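抗議集会・講演会の開催前に行う届出と会場調整の手順

最終更新:2018年10月9日

本ページは、政治的な主題を扱う講演会または屋外集会を主催する団体の実務担当者向けに、会場の確保から当日の運営までの手順をまとめたものである。記述はハーンロウ(Harnlow)市の条例および市民会館の利用規則を前提とする。他の自治体では窓口の名称、期限、様式が異なるため、該当する規則を別途確認すること。

1. 催しの区分を確定する

市の規則では、催しは「屋内・非公開」「屋内・公開」「屋外・静止」「屋外・行進」に区分される。講演会の後に参加者が広場へ移動して声明を読み上げる場合、屋内・公開と屋外・静止の両方に該当し、届出も二通必要になる。移動中に横断幕を掲げると行進とみなされる。区分を誤ると受理後に差し戻しとなり、期限は当初の提出日に遡らない。

判断に迷う場合は、申請前に市民課の事前相談を利用する。相談は予約制で、相談票に催しの目的、想定人数、登壇者名を記入する。登壇者が未定の欄は空欄にせず「調整中」と記入する。

2. 会場を仮押さえする

市民会館大ホールの定員は488名である。立ち見は認められない。定員には登壇者、通訳、警備員、報道関係者を含むため、一般参加者に割り当てる席数はその分を差し引いて算出する。

仮押さえの有効期間は五日間で、延長は認められない。期間内に本申請を行わなければ自動的に失効する。失効後の再申請は可能だが、優先順位は最後尾になる。

会場側が登壇者の経歴を理由に利用を拒む事例がある。この場合は口頭での回答を受け入れず、利用規則のどの条項に基づく判断であるかを書面で求める。書面の交付を求める申入れは、仮押さえの有効期間内に行うこと。期間経過後の申入れには会場側に回答義務がない。

3. 届出書を作成する

届出書には次の事項を記載する。

・主催団体の名称、所在地、代表者氏名
・責任者および副責任者の氏名と当日の連絡先
・催しの名称と目的
・開始時刻、終了時刻、撤収完了時刻
・登壇者の氏名と所属
・拡声器の使用の有無、使用する場合は出力と設置位置
・会場配置図

責任者と副責任者は兼任できない。様式の記入例では、責任者がシヴォーン・ティアニー、副責任者がエックハルト・シュタインバッハとなっている。記入例の氏名を消し忘れたまま提出された届出書は受理されない。

目的欄は「〇〇に対する抗議」「〇〇に関する講演」のように一文で書く。主張の詳細は別紙とする。別紙は審査の対象にならないが、警察署との協議の際に参照される。

4. 提出する

屋外の催しは開催日の30日前までに提出する。屋内のみの場合も、対抗集会が予想されるときは同じ期限に合わせておくと警備の協議に間に合う。提出先は市民課の窓口で、郵送の場合は到着日が提出日となる。電子メールでの提出は受け付けていない。

窓口では受理印の押された控えを必ず受け取る。控えは会場との本契約、警察署との協議、拡声器の使用許可申請のいずれでも提示を求められる。

5. 警察署と協議する

受理後、管轄の警察署から協議の日程が通知される。出席者は責任者または副責任者とし、会場配置図の写しを五部持参する。協議では主に次の点が確認される。

・出入口ごとの入場者の流れ
・対抗集会が届け出られている場合の両者の距離
・登壇者の到着経路
・救急車両の進入路

対抗集会の主催者名は、原則として協議の場で開示される。相手方への直接の連絡は禁止されていないが、位置や時間の調整は警察署を介して行う。両者が直接合意した内容は、協議の記録に残されない限り効力を持たない。

協議の結果、開始時刻や集合場所の変更を求められることがある。変更が要請であるか条件であるかを、その場で確認する。条件であれば従わない場合に届出が無効となる。要請であれば応じる義務はないが、応じない理由を記録しておく。

6. 告知を行う

告知は受理印を得た後に始める。受理前の告知は規則違反ではないものの、日時や会場が変わった場合の訂正が難しい。告知文には主催団体名、問い合わせ先、撮影の可否、持ち込み禁止品を明記する。 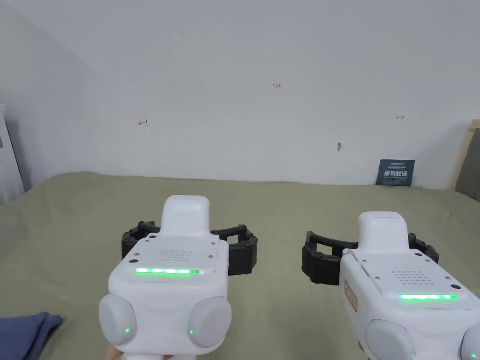

登壇者に対する批判が予想される場合は、告知と同時に質疑用の文書を用意する。文書には招請の経緯、費用の負担者、登壇者の発言に関する団体の立場を含める。報道機関からの問い合わせには責任者一名が対応し、ほかの構成員は文書の送付のみを行う。

議員や行政機関から中止の申入れを受けた場合は、受領日時を記録し、文書であれば原本を保管する。申入れには法的拘束力がないものと、条例に基づく命令とがある。命令には必ず根拠条項と不服申立ての方法が記載されている。記載のない文書は申入れとして扱い、団体内で回答の要否を決める。

7. 当日の運営

開場前に責任者、会場担当者、警備責任者の三者で配置を確認する。確認後の配置変更は三者の同意を要する。

入場時の手荷物確認は、告知文に記載した持ち込み禁止品の範囲に限る。告知していない物品を理由に入場を拒むと、後に苦情の対象となる。

発言を妨害する者がいた場合の対応は次の順とする。

(1)司会者が発言の中止を求める。
(2)警備員が席まで行き、口頭で注意する。
(3)責任者が退場を求める。
(4)応じない場合は会場担当者に引き継ぐ。

退場を求める権限は会場の利用者である主催団体にあるが、身体に触れて退場させることはできない。各段階の時刻を記録係が控える。

8. 終了後の報告

屋外の催しについては、終了後に実施報告書を市民課へ提出する。様式は届出書の末尾に綴じられている。参加人数は主催者の集計値を記入し、警察発表との差異について説明する必要はない。

会場の原状回復は撤収完了時刻までに終える。超過した場合は一時間単位で追加料金が発生し、一時間未満は切り上げとなる。

受理印の控え、協議の記録、妨害への対応記録は、次回の申請の際に提示を求められることがあるため、団体で一括して保管する。

文責:キャスリーン・カリナン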